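Robótica de servicio y automatización
Apuntes de la sesión 11: ¿pueden ya las máquinas hacer tareas domésticas y de taller?
Shufen Jiang, agosto
Última actualización: jueves

1. De qué hablamos cuando decimos "tarea"

En la sesión anterior vimos el agarre como problema aislado: un objeto, una pose, una pinza que cierra. Una tarea doméstica se compone de muchos agarres encadenados, con desplazamientos, esperas y decisiones entre uno y otro. Recoger una mesa obliga a decidir qué se tira, qué se guarda y qué se queda donde está. Esa información casi nunca está en el objeto.

Para el curso usaremos tres niveles:

Acción: coger, soltar, empujar, verter, girar.
Subtarea: secuencia de acciones con un resultado comprobable (el pañuelo está en la papelera).
Tarea: conjunto de subtareas sin orden fijo, con un criterio de final que pone una persona.

Los sistemas comerciales funcionan bien en el primer nivel y de forma aceptable en el segundo si el entorno cambia poco. El tercero sigue abierto.

2. El taller va por delante de la casa

En una línea de montaje el entorno se adapta a la máquina. La pieza llega orientada, la luz es constante y hay una valla. El ejercicio de Plorkora que repartí en clase es de este tipo: una celda que pasa piezas de bandeja a prensa, con 400 ciclos por turno y 96 % de ciclos sin intervención. Parece una cifra alta, pero equivale a 16 paradas por turno, y cada una necesita a una persona que se acerque, mire y rearme. En una casa no hay quien haga ese papel, salvo el usuario.

Tampoco toda tarea de taller está resuelta. Pasar cables, encajar juntas de goma o desenredar una bolsa de bridas se sigue haciendo a mano en la mayoría de las plantas pequeñas. El problema común es el material deformable.

3. Demostraciones con pinza de mano

El método que trabajaremos en prácticas consiste en que una persona haga la tarea sosteniendo una pinza con cámara. Se registran la imagen y la trayectoria, y con eso se entrena una política que después se ejecuta en un brazo. Frente a la teleoperación tiene la ventaja de que no hace falta llevar el robot al sitio. El inconveniente es que la persona mueve muñeca, codo y tronco con una libertad que el brazo quizá no tenga, y parte de las trayectorias no se puede reproducir.
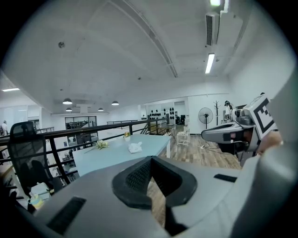
Cuando se trabaja con dos pinzas hay que conocer además la posición relativa entre ambas. Una solución habitual es un marcador fiducial montado sobre la pinza: si la cámara de la otra lo ve, se calcula la pose. Si queda tapado por el propio cuerpo de la herramienta o sale borroso por el movimiento, ese tramo se interpola o se descarta. En el informe de prácticas hay que indicar qué se ha hecho en cada caso.

El conjunto Sollum, que usaremos en el laboratorio, contiene 2.332 demostraciones. Después del filtrado quedan menos; calcular cuántas es el primer apartado de la práctica.

4. Tres dificultades en una mesa corriente

a) Objetos blandos. Un pañuelo de papel arrugado no tiene una forma canónica. La política debe aprender dónde se puede pellizcar, y esto cambia cada vez. El error típico es cerrar la pinza sobre el tablero.

b) Objetos frágiles. Una flor cortada se aplasta con una fuerza que para una taza sería insuficiente. Sin sensor de fuerza, la única señal es la apertura de los dedos y lo que muestra la cámara. Unas almohadillas flexibles ayudan, porque reparten el contacto, pero no lo resuelven.

c) Intención. Unas flores tumbadas en la mesa pueden estar esperando un jarrón o ir a la basura. Una maceta se queda. Ninguna de las dos cosas se deduce de la geometría, y aquí es donde se intenta introducir lenguaje: una instrucción breve al principio y, si hay duda, una pregunta al usuario. Feng, el segundo caso de estudio, pregunta demasiado. Clikside no pregunta nunca y se equivoca más. Traed leídos los dos.

5. Cómo medir si funciona

Un vídeo de una ejecución correcta no es una medida. Pediremos siempre:

- número de intentos y de éxitos, con el criterio escrito antes de empezar;
- tiempo por tarea, comparado con el de una persona;
- intervenciones humanas, incluidas las de recolocar objetos;
- qué cambió entre un intento y otro (luz, posición, altura de la mesa).

El último punto suele faltar. Si los objetos vuelven siempre a la misma marca, se está midiendo repetición.

6. Respuesta provisional

En taller, sí para tareas acotadas y con supervisión. En casa, aspirar y segar el césped están en uso desde hace años; recoger, doblar y ordenar salen en laboratorio, despacio y con fallos que una familia no toleraría a diario.

Para la próxima sesión: elegid una tarea de vuestra casa, descomponedla en subtareas según el apartado 1 y señalad en cuáles haría falta preguntar a alguien. Una página como máximo.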